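THE LAUNDRY COLUMN

Our series on household jobs that everyone does and no two people do the same way has reached folding. Readers' letters have been firm, and in two cases unsigned.
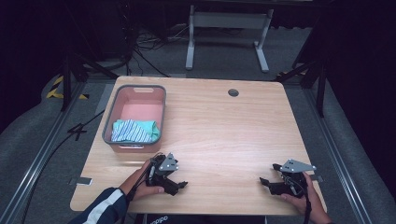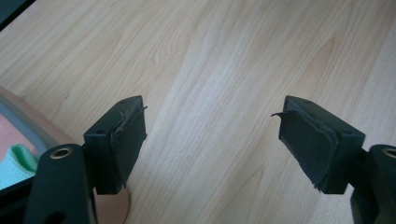
My own trouble with folding was always where to do it. For years I used the bed, and by nine in the evening the bed wins. Recep Ersoy wrote from Budileck to recommend a bare table at hip height, with the basket parked on the left, much as the gray-rimmed one with the pink inside is in the first photo. One striped cloth in the bottom is my idea of a manageable load. Mine usually holds 14 shirts and a grudge.

Recep also wants the cloth smoothed flat before the first fold -- corners first, then the middle. I tried it and my towels now stack, though they lean. In July we turn to fitted sheets. Please send your methods to the Nisetti office, and keep them under 95 words. The last one ran to 600 and included a diagram.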